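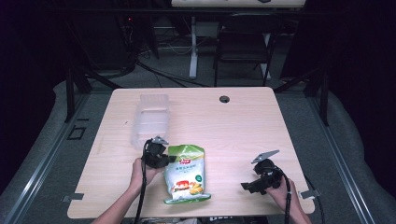 Home Notebook Grippers Arms Parts bin Archive
5 min read

1/30/21

Hand-held pair, table station. Comparing the two pad sets and the two controller settings before we commit to either for the Grimshaw arm. Writing this up as I go so excuse the mess.

Setup same as last entry. Both grippers cabled, no battery packs. Rails left where they were. Controller is the Zorum box, firmware not touched since October. Logging to the bench machine, not the laptop – laptop was dropping frames again.

Job for the morning: bag to tub. Pick snack bag off the table, one hand or two, put it in the plastic tub on the left, take it out again. Bags are what Brustside want on the arm eventually so may as well start with the miserable thing first.

Pads, set A (the smooth ones). Bag slides. Fine if you get a good pinch on the end seal, hopeless on the fat middle part where the air is. Squeeze harder and the bag just rolls away from the jaw. Two-handed is OK, left holds down the near end, right comes in low and flat. Slow though.

Pads, set B (textured). Much better. Holds the crinkled film without having to crush it. Downside is they pick up every bit of grit off the table and I reckon the grip falls off after a while, didnt measure it properly. Wiped them with isopropyl at the changeover and first few picks after were noticably better. Need an actual test for this, not my impression.

161 picks logged over both sets. Not an even split, I ran A short once it was obvious where it was going. So don't go quoting a percentage off this, whoever reads it next.

Stuff that went wrong:
– Right-hand cable catches on the front corner of the table whenever the wrist rolls past sideways. Tug shows up in the force trace as a little spike and it looks exactly like a contact. Reroute over the forearm or put a bit of velcro on it.
– Left gripper trigger sticky on return. Cleaned, still sticky. Spring?
– Log clock on left and right drifted apart by 2 frames by the end of the long run. Restarted both, fine again. Have seen this before.
– Tub walks across the table when you knock the rim. Could tape it down but then it's not a fair copy of what the arm will see. Leave it loose for now.

Controller. Soft setting vs stiff setting, set B pads only.

Soft: nice on the bag, jaw gives a bit as the film bunches up. Bad on anything with a hard edge, the fingers splay and you lose the parallel. Stiff: opposite story. Pinches a corner of the bag and keeps it, but you can hear the bag complaining. One bag popped its seal on the stiff setting, crumbs everywhere, ten minutes with the vacuum.

Tried halfway between. No real reason to, just wanted to see. Felt like soft with a lag. Not persuing.

Wrist camera. Moved the focus in a touch after lunch and checked it with the jaws open over bare table. Grain is sharp enough to use for tracking, which was the main worry – previous lens gave us mush in the middle. Both fingertips are well inside the view. Shadow between the fingers is soft but it does shift about with the hand, and the Puvis tracker is known to latch on to shadows, so keep an eye on that.

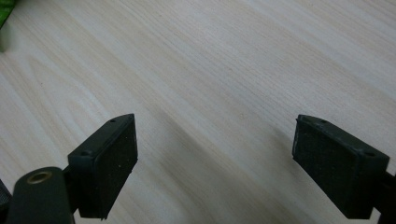

Jaws open over the tabletop, textured pads. Specks on both pad faces.

Things to take from that view. Pads are dirty already, and that's not long after a wipe. Two little holes along the top of each finger make decent reference points, could use them for checking jaw opening from video instead of trusting the encoder. Would want a dab of paint so they stand out, dark on dark is asking a lot. The rim round the pad might do as a backup.

Did a quick jaw opening check against the encoder by hand with calipers anyway. Agrees well when open, reads wide when nearly shut. I think it's the pad compressing and the encoder knowing nothing about it. Set B thicker than set A so it's worse on B. Needs an offset per pad set in the config, currently there's one number for everything, which is daft.

Exposure locked at the manual value. Auto hunts whenever the bag comes into view, and then the first half second of the pick is washed out. Locked is a bit bright toward the far side of the table, can live with it.

Arm comparison, such as it is. Replayed 20 of the hand-held picks on the Grimshaw arm dry, nothing on the table, just to see if the paths were reachable. Mostly yes. The ones that failed were all the low flat approach from the right, elbow wants to go through the table. A human wrist does that without thinking. Either raise the arm base or ban the approach when we collect. I'd raise the base.

Life of the pads – supplier sheet says 2,000 cycles for set B. Very much doubt it if the grit thing is real. Start a tally on the whiteboard.

Decisions, for now:
Set B pads on both hands.
Soft setting for bags, stiff for everything else, write the setting in the run name.
Wipe pads at every changeover.
Left trigger comes apart before the next session.

To order: pad sets (B), trigger springs, velcro, more bags, thicker film if the shop has them.

Still to do: drift on the clocks. Per-pad offset. Ask Brustside if their bags are filled as tight as these, matters a lot for the soft setting. Same test again with the tub on the right, only ever had it on the left and my left hand is the lazy one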